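Thread: Maihi inspection mission still waiting on entry permits

Started by saltpan_ed

The Grurix monitoring mission to Maihi has slipped again. The advance party has been held at the Prosbridge transit office since October with its equipment in bond. The permits were agreed in principle under the access protocol, but the host ministry says the annex on sample export was never countersigned. The mission secretariat says the annex is not a condition of entry. Both have published the same page of the protocol in support.

My reading is that the secretariat is right on the text and will lose anyway, as entry stamps are issued by the ministry.

Reply from quorum14

I don't think the text is that clear. Article 11 says members of the mission "shall be admitted on presentation of the agreed documents". The agreed documents are defined in the schedule, and the schedule refers to annexes in the plural. If the export annex is one of them, it is a condition of entry whether the secretariat likes it or not.

The secretariat's argument depends on a covering letter. Covering letters are not part of the instrument.

Reply from saltpan_ed

The letter was signed by both sides. It can be used to interpret the schedule even if it is not part of it.

Reply from harbour_clerk

Used to work on customs clearance, so I will leave the treaty question alone. The bonded equipment is the bigger problem. Instruments cleared in transit have a time limit. Once that runs out they have to be re-exported or a fresh guarantee lodged, and the guarantee is per consignment. The published manifest has 358 lines. If it was entered as one consignment, that is one form. If each case was entered separately, the delay could outlast the permit dispute.

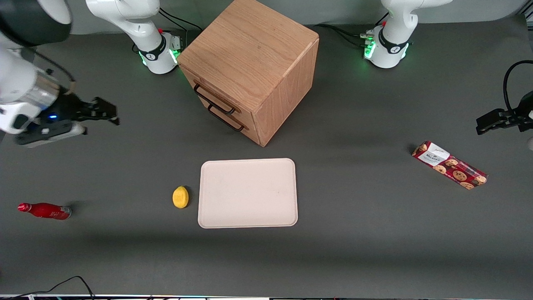

On the sample export point, people are mixing up custody and ownership. The protocol gives the mission custody of samples from collection to analysis. Ownership stays with the host state throughout. The missing annex deals with duplicates: one set leaves the country, one set stays under joint seal. Joint seal means two parties must be present to open the store. It needn't be anything grand. A little two-drawer cabinet like the one in the picture, with the bar handles, would do for the paper records, one drawer to each party, provided both drawers were sealed and the seal numbers logged. The samples themselves need cold storage, and as far as I can find the annex does not say who pays for it. I suspect that is why it is unsigned.

Reply from quorum14

Cost is covered. Paragraph 14 of the financial rules puts storage on the mission budget.

Reply from harbour_clerk

It puts "transport and temporary storage" on the mission budget. The joint seal store is meant to last until the final report is accepted. I would not call that temporary and I doubt the ministry does.

Reply from wodier_north

Writing from Wodier, across the strait. The local view is less legal. The last mission published its interim findings before the ministry had seen them, and there was a row over it. The annex as redrafted includes a clause giving the ministry sight of any interim report before release. The secretariat objects to that clause and prefers to talk about sample export because it sounds more technical.

Reply from saltpan_ed

Do you have a source for the redraft? The version on the mission site has no such clause.

Reply from wodier_north

It was read out at the Prosbridge briefing. The minutes are up, second file, near the end. The site version is the old one.

Reply from saltpan_ed

Found it. The wording is "an opportunity to comment", with no veto and no deadline. Without a deadline it comes close to a veto, so I withdraw part of my first post. I still think entry and export are separate matters under Article 11.

Reply from quorum14

We disagree on that, then. Has anyone seen whether the transit guarantee has been renewed?

Reply from harbour_clerk

Not in the public register as of 4 pm. Renewals normally show the next morning.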